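Two-finger grippers for a bimanual bench: Estex or Zasska?
Arms and end effectors > Grippers

moth_and_rust
Friday, July 14, 2023

Right, I've put this off long enough. I've had a pair of small arms facing each other over a table since December and I've finally got to the point where the grippers are what's holding me back. The arms are fine. Repeatability is fine. What I can't get is a decent hold on anything round that isn't solid.

I've been sorting rolls of tape into a cardboard tray as my standard job. It sounds daft but tape is a horrible little object for a parallel gripper. You can take it across the outside, or one finger through the hole and one outside, and the fingers that do one well are rubbish at the other.

Candidates so far are the Estex (2,499 for the pair, with their own controller) and the Zasska, which is a good bit cheaper but you wire it yourself. Has anybody run both? I'd rather hear from people who've had them on a bench for a while than read another spec sheet.

pellworm
Had the Estex for a year. Lovely action, very quiet, and the controller is a pain in the neck. It drops off the bus if you so much as look at the connector. Once it's running you forget about it, but I've lost whole afternoons to that plug.

Hold force is good. I never go above half.

Tansy_B
I'm going to disagree with pellworm, mine has never dropped once. Did you get the old loom? The early ones had a push-fit connector and they swapped it for a latching one later. Write to them, they sent my mate a new one without any fuss.

My gripe is the fingers. They're a flat plate with a bit of rubber on it and the rubber comes away at the tip.

moth_and_rust
Useful, thanks both. Tansy, do you print your own fingers? I was wondering about a shallow V for the outside grip, but then the through-the-hole grip gets worse.

Tansy_B
Yes, printed, with a very slight curve on one side only. Leave the other one flat. Soft filament on the curved one. Don't bother with a V unless everything you pick up is the same size.

oldgantry
Before you spend 2,499 on anything, have you looked at how you're approaching the roll? I see a lot of people blame the gripper for what is really a wrist angle problem. Stand the roll on edge, come in level, close slowly. I've done it with the cheapest servo gripper you can buy.

moth_and_rust
Fair question. I've been holding it on edge and going in over the tray from the right, so I think the angle's OK. I'm using the left arm for the rack side and leaving the tape to the right one.
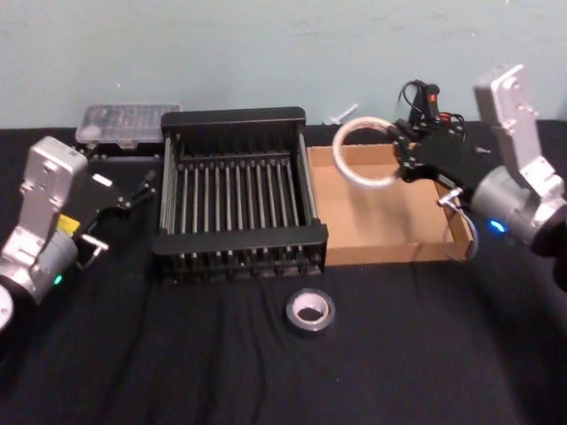 Deisy Chambi

Butting in because I've been running nearly the same job for a few months, down to the tape! With the roll held on edge like the white one, the bit I'd look at is what happens when you let go. It's easy to think only about the pick. On my bench the grip was fine and the release was awful. The sticky side edge clung to the rubber and the roll came off crooked, rolled to the wall of the tray and sat there leaning.

What sorted it for me was opening in two stages. Crack it a couple of millimetres, wait a beat, then open the rest. I logged 419 goes with the old single open and 63 of them ended up leaning or out of the tray. After the change I did another 202 and got bored of watching them land properly, so make of that what you will.

Also, watch that thin grey cable in the tray. Mine used to hang down in a loop just like that and the roll would catch it on the way down. I brought it back up along the wrist and tied it off, with enough slack for a full turn. Check the slack at both ends of the travel before you tighten anything (ask me how I know).

For what it's worth I'm on the Zasska. Wiring took me a weekend and the manual is dreadful, but I can set the speed on every single close and open, and for this kind of thing I wouldn't swap it.

pellworm
You can set speed on the Estex as well, to be fair.

Deisy Chambi
You can, but when I borrowed one it was a global setting and you had to stop the controller to change it. Might be different on newer firmware?

Tansy_B
It's per move now. Came in with the last big update. Agree about the two-stage open though, I do the same with anything tacky.

oldgantry
So it was the approach and not the gripper. I'll get my coat.

Tansy_B
It was the release, oldgantry. You said approach.

oldgantry
Same family.

kestrel_nine
Has anyone tried the Benberg fingers on either of these? They're meant to be a straight bolt-on. I do black cloth on the bench too and I've got a Chiba camera overhead that keeps losing black gripper fingers against it, so I was thinking of a pale set.

moth_and_rust
Not tried them. I do get the same trouble though, black gripper on black cloth and the tracking goes wandering. I've been half tempted to stick a strip of white tape on each finger, which I've got plenty of.

kestrel_nine
Try matt tape if you do. Shiny stuff made mine worse, it flared every time the wrist turned under the lamp.

Deisy Chambi
Or change the cloth. I went to a dull green one and most of it cleared up in a morning. Wrinkles still confuse the depth a bit, so I clip it under the table at the corners.

moth_and_rust
OK, plan for the weekend: cable up out of the way first, then the two-stage open on what I've already got, and I'll run a proper batch before I order anything. If it's still leaning rolls at me after that I think I'm leaning Zasska too. Deisy, any chance you could post your pin-out? I've heard bad things about page nine of that manual.

Deisy Chambi
Page nine is wrong, ignore it completely. I'll dig my drawing out tonight.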